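Chapter 4
Planning the Purchase

When the Kumora bakery in Zosville first priced a robot arm for its packing table, the budget had one line in it: the arm. By September the list ran to 13 items, and the arm was no longer the largest of them. Grippers, mounting, cabling, guarding, staff training and spare parts all had to be paid for before a single roll was packed.

This chapter deals with costs of that kind. We begin with the task itself, as a buyer should. Tuncay Polat, who drew up the Kumora plan, spent two weeks at the packing table before he asked any supplier for a quote. He noted the size and shape of each product – plaits, knots, plain rolls – and how firmly it could be held.

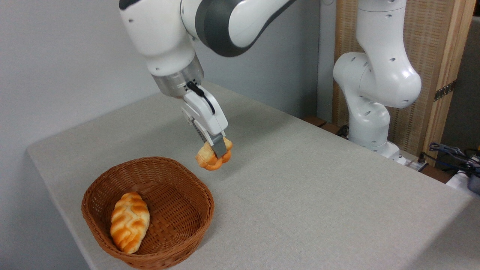
Figure 4.1 A two-fingered gripper holding a small bread roll near a woven basket.

Section 4.1 shows how to turn notes like these into a written specification. Section 4.2 covers quotes, and compares offers for one arm and for two.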